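Home Explore Notifications Profile

Sorting the hardware drawer at the Pavetham flat. Thread. The drawer held 1378 loose fasteners, most of them M3 and M4, plus a jar of wood screws with no common length.

Step one was lengths. A caliper is slow. A strip of card with 2 mm steps marked on it is faster and good enough for anything under 68 mm.

Washers go by inner diameter. Outer diameter varies too much between suppliers -- the Goltum ones run wide.

Nuts: thread them on a known bolt. If it binds after two turns, it goes in the reject tin. I do not sort the reject tin.

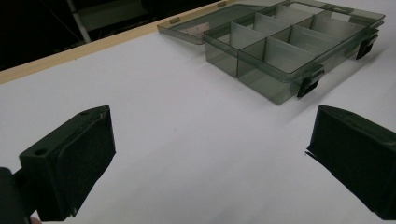 Small parts get one compartment per size, no mixing, even if a cell ends up nearly empty. Labels go on the tray, since a lid that folds all the way back and lies flat on the table puts its labels out of line with the cells. Two rows suit this: machine screws in one, nuts and washers in the other. Latches get closed before the box is lifted, every time.

Anything longer than 18 mm goes to the deep Wiven drawer, heads facing front.

Wood screws are next, probably in February. They need a different box.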